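August 29, 2024

I've been reading inquiry transcripts again. The one that has kept me up this past week is the Samarakoon inquiry, which is looking at how the Vindora ferry contract was awarded and whether anyone in the minister's office leaned on the department before it was signed. The hearings began in August and there are four sitting days online so far. I've read two of them right through and skimmed the others.

Most of the coverage has gone to one exchange on the second day. Counsel asked the former deputy secretary whether she had been told to favour the Prarum bid. She said she had not been told to do anything. The minister's supporters took that as the end of the matter, and by dinnertime it was being quoted as proof that there was no pressure.

If you read on, though, counsel then asked whether she had been contacted by the minister's staff during the assessment period. She said yes, by phone, on a number of occasions, and that she had stopped taking notes of the calls after the first couple. Counsel asked why. She said she had formed the view that notes were not welcome. That part got one line near the bottom of the story I read, and I couldn't find it in two others at all.

I don't know what the calls were about. She was asked and said she'd rather answer in the closed session, and the commissioner allowed it.

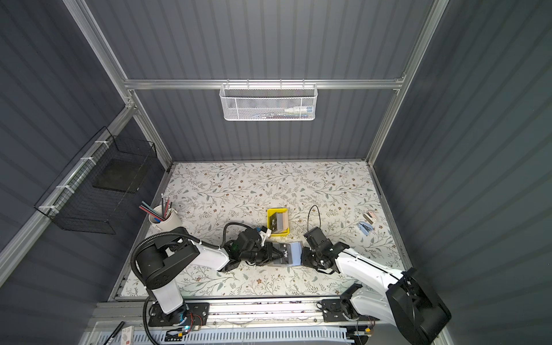 The other thing I wanted to write down is the documents. The department was asked for everything it held on the contract and handed over 141 items. Of those, 66 were withheld in full or in part, mostly under cabinet confidentiality. Some of that will be fair enough. I worked in a records office for a while, years ago, and there are good reasons to keep a draft cabinet paper out of the public file. But the schedule lists several of the withheld items as calendar entries, and I can't see how a calendar entry counts as advice to cabinet. The commissioner seemed to be wondering the same thing — she asked for a fresh schedule with a reason beside each item.

The minister's statement says he has "co-operated fully at every stage". He may well have. It's the department that holds the documents, so the two things can both be true, and I wish reporters would put it to him that way. Asking whether he has co-operated gets a yes. Asking whether he would support releasing the calendar entries might get something more useful.

A reader emailed to ask whether the inquiry can make findings of a criminal kind. It can't. It can refer matters on, and under its terms it can say that evidence was unsatisfactory, but it doesn't charge anyone. I got this wrong in my post on the Odon land rezoning and had to correct it, so I checked the terms of reference this time. They're short and written in fairly normal language. Section 2 is the part to look at.

The next public sitting is supposed to deal with the tender scoring. I'll read that one in full and post once the transcript is up, which usually takes a few days.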